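Relabelling failed demonstrations instead of throwing them out

October 9, 2024

A few readers asked for more detail on the relabelling result I mentioned in March, so this post covers the method, what it improved and where it did nothing at all.

The task is block sorting by colour with two arms sharing one workspace. The policy (we call it Saha, after an earlier codebase whose name stuck) takes camera images and joint positions and outputs a chunk of joint targets for both arms together. Demonstrations come from teleoperation. The operator is told to finish with one colour per compartment, and an episode is kept if the final state passes a check.

The check is the expensive part. Our original set had 2000 episodes, and a fair share failed for dull reasons: a block dropped outside the bin, two colours mixed in one compartment, an arm that hesitated until the timer expired. Under the old rule every one of those was discarded whole. Most of them contained long stretches of perfectly good behaviour, and the arms don't know the episode is going to fail later on.

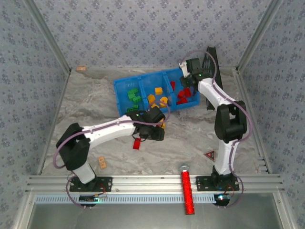 The relabelling scheme is simple. Each episode is cut into segments at gripper events, meaning a close followed by an open, tracked separately for each arm. A segment is then labelled by what it accomplished: which colour was picked up, and which compartment or patch of floor it ended up in. The label replaces the instruction the operator was given. If the operator was told to put red on the right and put it in the middle, the segment becomes a correct demonstration of putting red in the middle. Anyone who has read the hindsight relabelling literature will recognise this. The only new piece is doing it per arm, with a short overlap so that a segment from one arm still carries the other arm's motion as context.

That overlap matters more than I expected. Our first version masked the idle arm entirely, and the resulting policy was quite happy to drive one wrist through the space occupied by the other. With 11 steps of overlap on either side of each segment, the behaviour went away in our trials. I tried 4 steps as well, and it was not enough: the arms still crowded each other over the bin whenever both had a target near the divider.

Labels come from a small classifier, Zonia, that looks at the image before and after each segment. It is reliable on colour. It is less reliable on destination when a gripper is parked over the compartment, so we take the "after" image once the arm has retracted. If the arm never retracts, the segment is dropped. Anayeli Magaña wrote that filter and deserves the credit for it; my own attempt used a confidence threshold and threw away far too much.

Results, in words, as the tables are going in the write-up. Training on relabelled segments plus the passing episodes beat training on the passing episodes alone, on every bin layout we tried. The gain was largest where the blocks start in a loose pile and smallest where they start spread out. My reading is that failed episodes are rich in recovery behaviour – regrasps, nudges, second attempts – and a pile is where the policy needs those.
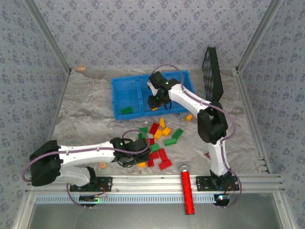
Loose-pile start with the divided bin, both arms active.

What it did not improve was stopping. A segment has no notion of the whole task being finished, so the policy tends to keep looking for work after the last block is in. We added a termination head trained only on the complete passing episodes, and it helps, but it fires early when a block is hidden under a gripper. I consider this unsolved.

Two practical notes for anyone trying the same thing. Store the raw gripper current along with the commanded position, as segment boundaries computed from commands alone are off by enough to spoil the labels. And keep the original instruction in the metadata even though training ignores it. We overwrote ours in the first pass and had to rebuild it from the operators' session logs, a tedious couple of days.

The segmenting code will go into the Clondel repository once I have removed the hard-coded paths. The Fakel port is further off, as its logging format drops timestamps on the second arm and I have not yet found where.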